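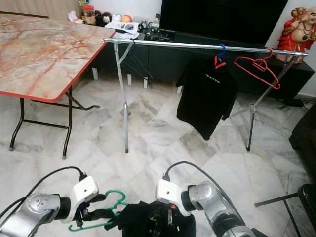 Brernstead Comics Club - Inking Group

How to ink your first comic page

I put off inking for years. I'd pencil a whole page, love it, and then freeze up at the idea of putting permanent black lines on top. If that's you, pull up a chair! These are the steps I use with new people in the group, and you can get through a page in an evening or two.

Step 1. Scan your pencils first. Do it before you open a single bottle. I scan at 384 dpi (an odd number, I know, but it fits my page template nicely) and save the file. Now you can print the page again in light blue and ink the printout, and your original stays safe in the drawer.

Step 2. Rule the panel borders. Use a metal ruler with a raised edge and a technical pen. Leave the gutters alone for now, and let the borders sit for a few minutes before your sleeve goes anywhere near them.

Step 3. Letter before you draw. Word balloons go in next - yes, before the figures. My first short story, Midtbø, had 21 panels and I had to squash the dialogue into six of them. Never again.

Step 4. Outline the figures. Start with whatever is closest to the reader and give it the thickest line. I pull the brush toward me and turn the paper as I go. Faces get a thin nib and a slow hand. If a line wobbles, keep moving, you can fatten it up later.

Step 5. Drop in the blacks. Mark each solid area with a small pencil x, then squint at the page. Are all the x's in one corner? Move some. Fill the big shapes with an old brush and save your good one for hair and folds in clothing.

Step 6. Erase and fix. Wait overnight if you can stand it. Use a soft eraser, then touch up with white ink. Two thin coats cover better than one gloopy one.

Bring your finished page to the August meeting if you'd like it in Ralska, our club anthology. Pages need to be in black and white, with your name penciled on the back.

Updated 27 July 2026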